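Search this repository Go Clear

Hallimari Produce Kit: sample recordings
README, revised 16 April 2019

Welcome, and thanks for picking up the Hallimari kit, or for thinking it over, in which case you're just as welcome and should feel free to poke through everything in this folder before you spend a penny. Hallimari is a software and camera kit for two-armed robots that work at a produce stand. Wurstead puts it together and looks after it, and these recordings are the ones we hand to every new customer so they can try the tools on something real before pointing them at their own shop floor.

The package has 436 short recordings in it, sorted into 16 folders by task. Most of them are picking tasks (carrots, mostly, we do like carrots) and the rest cover basket handling, reaching low, and a handful of odds and ends that didn't fit anywhere else but seemed a shame to leave out. Each recording comes with views from the wrists and from the head, all on the same clock, plus the joint positions for both arms.

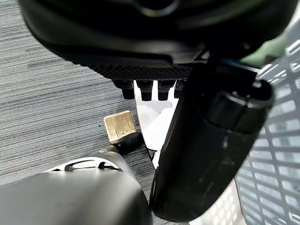 If you're brand new to the kit, start with the folder called basket_basic. It's small, it loads quickly even on a tired old laptop, and the notes file in there is the one we've gone over most carefully. Run the viewer with

 hallimari view basket_basic

and give it a minute the first time while it builds its index. After that it opens right away. The space bar pauses, the arrow keys step one picture at a time, and pressing w flips between the wrist views. We use that w key all day long.

Wrist views

The wrist cameras sit close to the fingers, so you'll always have some of the gripper and its housing in view. We leave all of that in. There's a mask tool if you'd like to block it out for training, and the masks can be edited by hand, but please try your model without them first! Several of the people who wrote to us last August had masked away the very fingertips they were hoping to track.

Blur is left in too. A fast-moving finger can smear quite badly, and the viewer has a slider that hides anything over the blur level you choose. The default is 20, and we'd leave it there until you have a reason to move it.
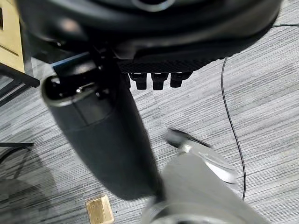

Wrist view, low reach: small block on the carpet by the fingertip, second finger blurred.

Head view

Most folks will want the head view for planning, as it takes in the bins and both arms together. Labels are given per bin and per item in the hand. The left and right arms are labeled from the robot's side, which trips up everybody at least once, us included.

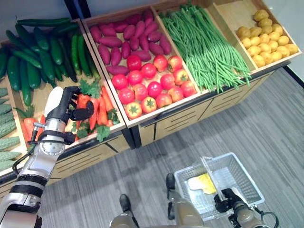 Head view, carrot pick: left hand at the carrot bin, shopping basket held on the right.

Known problems

- Four recordings in the mixed folder are missing the last few joint readings. They play fine, but the export tool will grumble.
- Leafy tops are sometimes labeled as part of the carrot and sometimes not. We're working through these by hand, and it's slow going.
- The older Symonenko import script still expects the previous folder names. Use the one in tools/new instead.

License and help

You may use the recordings for testing and training inside your own company or school for as long as you like. Please don't repost the full set. If you got your kit through Jastomgate, send your questions to them first, as they keep the spare parts and the cable lists, and they'll pass anything about the recordings along to us at Wurstead. Include the folder name and the recording number when you write, and the viewer's log file if it crashed on you.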